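Grapes, and what I do with too many of them

Last updated: March 31, 2025

I have a grape problem, and I think a few of you do too, going by the replies to the February letter. I go to the produce stand at Evthorpe for onions. I come home with onions and far more grapes than one household can eat before they turn soft, and then I spend the week inventing ways to use them up.

So this month's kitchen item is grapes, start to finish!

Picking first. I look at the stems before I look at the fruit. Green and bendy is good, brown and brittle means they've been sitting. Then I lift the bunch and give it a very gentle shake, and if a lot of berries drop off I put it back and try its neighbor. The dusty white bloom on the skin is fine, by the way. My mother used to scrub it off like it was dirt, and I did the same until I was well into my thirties.

At home, don't wash them until you're ready to eat (I know, I know, I used to wash everything the minute I walked in). They go into the fridge unwashed, in a bowl with a paper towel at the bottom, toward the back where it's coldest. Keep them away from the onions. I learned that one the hard way, with a fruit salad I had to pretend was on purpose.

For roasting, I use the dark ones. Pull 2 cups off the stems, toss them with a spoonful of olive oil and a pinch of salt, and put them in a hot oven until the skins start to split. Spoon them over toast with ricotta, juice and all. Red ones work nearly as well — a little sweeter, a little less moody. Green ones I would rather freeze. Spread them on a tray so they don't clump, and after supper you've got something close to candy.

I do love a stand that makes a fuss over its fruit, too. Tilted wooden crates, leaves trailing down, yellow flowers up the side. It gets me every time.

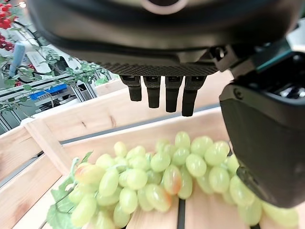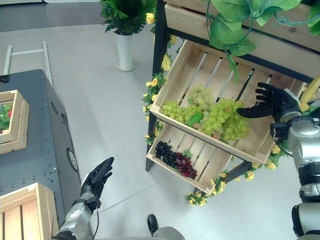

If you want to try the crate look at home, one shallow wooden box on a kitchen counter will do it. Prop up the back edge with a folded dish towel so the fruit leans toward you, and tuck in a leaf or two. Mine holds lemons most of the year. I've noticed we eat a lot more fruit when it's out where we can see it, although grapes won't last long on the counter in a warm kitchen, so only put out what you'll finish that day.

Next month I'm hoping to get to pickled grapes. I've made 2 batches so far and one of them was very good. The other one is still in the fridge, and I'm giving it a few more days.

Recent items
Onions that keep, onions that don't
A better way to freeze bread
Reader replies: the February soup question
Cleaning out the spice drawer

Contact the newsletter | © 2025 Thevar Kitchen Letter | Back to top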